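Student Project Report

Congregational Singing and the Parish Choir at Flullcombe
Doğukan Uysal
Submitted 3 May 2019

We use cookies to remember your settings and to see which pages are read. By continuing to use this site you agree to our cookie policy. Accept

1. Background

Flullcombe parish has two churches, the main one in the town and a smaller one at Plulley, up the valley road. The choir sings at both. I joined the choir as a tenor in my first year of study and chose it for my project because I could get to rehearsals easily and because the parish had just changed the way it picks its hymns.

Until January the organist chose the hymns alone, usually a week ahead. The choir now gets a list for the whole term. The rector asked for the change after people said they did not know many of the tunes. The aim of this project was to find out whether people in the pews sing more when the hymns are repeated more often, and what the choir thinks of having less variety.

2. What I did

I went to morning services at both churches through the term and kept a notebook. For each hymn I wrote down the tune, the key, whether the choir sang in unison or harmony, and how well I thought the congregation was singing on a scale from 1 to 5. A score of 1 meant I could hear only the choir. A score of 5 meant I could not pick out the choir at all. My supervisor pointed out early on that this is a matter of judgement, and that a singer standing in the choir stalls is badly placed to make it. From the third week I sat in the nave when I was not needed, near the back, on the north side.

I also went through the old service registers, which are kept in the vestry cupboard. The registers list hymn numbers but not tunes. Where a hymn has more than one tune in the book I could not always tell which had been used, and I left those entries out. That left 600 hymns, enough to compare with the new list.

Finally I talked to 26 people, some from the choir and some from the congregation. I asked everyone the same questions in the same order. Most of these talks took place over tea after the service and were short. I did not record them, but I wrote up my notes the same day.

3. The buildings

The two churches sound very different and this affected my scores. Flullcombe has a high stone nave with a long echo. The organ is at the west end, behind most of the congregation, and the choir is at the east end. There is a delay between the two, and the choir has learned to sing slightly ahead of what it hears. Visitors find this confusing and tend to drag.

Plulley is small, carpeted down the centre aisle, and has a harmonium in place of an organ. The harmonium was made by a local firm called Jelel and two of its stops no longer work. The sound dies away at once. People there told me they feel exposed if they sing out, especially when attendance is low.
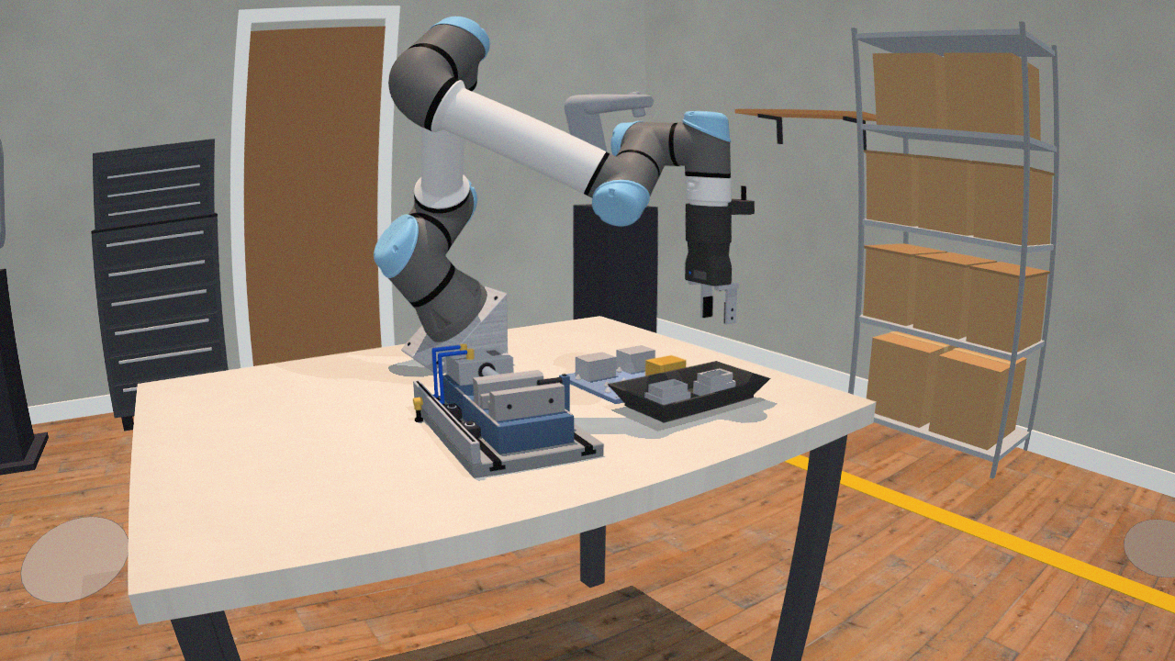 4. Results

4.1 Repeated hymns

Hymns sung for the second or third time in the term scored higher than hymns sung once. The difference was clear at Flullcombe and small at Plulley. The Plulley congregation already knew most of the list, as the same families have been going there for many years and the harmonium player had always kept to a short set of favourites.

The best singing I heard at either church was in the last hymn of the service. This was true even when the tune was unfamiliar. One woman suggested that people's voices have warmed up by then. Another said they were thinking about lunch.

4.2 Key and pitch

I had not planned to look at pitch, but it came up so often in the talks that I added it. Several people said the hymns were too high. Checking my notebook, I found that hymns with a top note of E flat or above scored lower at both churches. The organist tried two of the hymns a tone lower near the end of term and I scored both of them one point higher than before. Two hymns is too few to prove anything.

4.3 The choir's view

Choir members were divided. The altos were mostly in favour of the new list, as it gave them time to learn the harmony properly. The basses were bored. One singer was worried that the choir would stop learning new music and that younger members would leave for the chamber group in town, the Mridha Singers, who rehearse on the same evening.

5. Problems

The main weakness is that all of the scores are mine. A second listener would have helped, and I should have asked for one at the start. I missed several services at Plulley while the road was closed, so there is less from that church. Attendance also went up and down with the weather, and a full church sounds better whatever is being sung.

6. Suggestions to the parish

I would keep the term list but leave one hymn in each service to the organist's choice. Hymns with high top notes could be moved down a tone. At Plulley I would suggest trying one hymn without the harmonium, with the choir standing among the congregation. The organist has agreed to try the lower keys next term, and the rector has a copy of this report.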